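Herkley puts a tabletop ball game in its community rooms, and asks for $800 more

9 June 2019

HERKLEY – The town's recreation office has begun setting out tables for Sesirine, a tabletop ball game that its maker, Grudana, promotes as a way to get people of all ages "sitting up and paying attention." The office says the game is cheap, quiet and easy to learn. After an afternoon with the rulebook, this reporter will grant the first two.

Sesirine is played on a square white table with a thin black outline just inside the edges. A small white ball is moved from one marked spot to another without crossing the line. Players take turns, and a turn ends when the ball comes to rest. That is most of it, although the rulebook needs 12 pages to get there.

The first table was bought this spring for $379, a price that covers the tabletop, the legs, two balls and a roll of white tape. The tape is for what the rules call the "lane," a strip that the players lay down themselves before a match and may move between rounds. Delivery was extra. So was a second roll of tape, which the office ordered within a month.

Grudana says in its sales booklet that the game "builds patience and a steady hand." The booklet gives no source for the claim. Asked for one, the company sent a second copy of the booklet.

The recreation office is more careful with its language. In a written reply it described Sesirine as "a low-cost activity with broad appeal" and said 324 residents had signed the sheet at the Pongsiri Street rooms since the table went in. The sheet, which hangs by the door, does not ask what a visitor came for. The same rooms host a sewing circle, a tax help desk and the only public restroom on that side of the street, and all of those visitors are asked to sign too.

There is also the matter of the squares. Every Sesirine table has two of them outlined in black, set so that one partly overlaps the other, and a good share of the arguments overheard on Pongsiri Street were about where one stops and the next begins. Under the printed rules, a ball touching both squares scores for the lower one. Under a correction sheet tucked in the back of the same rulebook, it scores for neither. The office says players are free to choose, so long as they choose before the first turn. Regulars say this is done in theory.

None of this makes it a bad game. Two retired bus drivers played for most of an hour and were still talking about it on the way to the parking lot. A boy of nine or ten beat his grandmother twice and was told, firmly, that it was time for lunch. People do seem to like it once they are at the table. Whether they would like it any less on a kitchen table with a marker line drawn on paper is a question the office has not looked into.
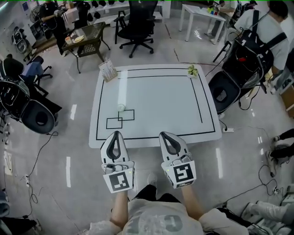

A Sesirine table with the ball resting by the two overlapping squares, below the end of the taped lane. A potted plant and a cardboard holder stand at the far corners.

The office now wants $800 for two more tables, one for the library annex and one for the senior lunch room. That would be a better price per table than the first, but the request leaves out delivery, and it leaves out tape. It also assumes that the lunch room can spare the floor space, which the people who eat there have not been asked about.

Grudana has offered to knock $500 off a "club package" of four tables if the town signs before the end of summer. The office said it was "reviewing" the offer. It would not say what the package costs before the discount, and the company's price list does not show it.

The request goes to the town council in September, together with the rest of the recreation budget. Residents who want to try the game before then can do so at the Pongsiri Street rooms during regular opening hours. Play is free. There is no booking system yet, so anyone who finds the table taken will have to wait for the match to end – and, going by the correction sheet, for the players to agree that it has.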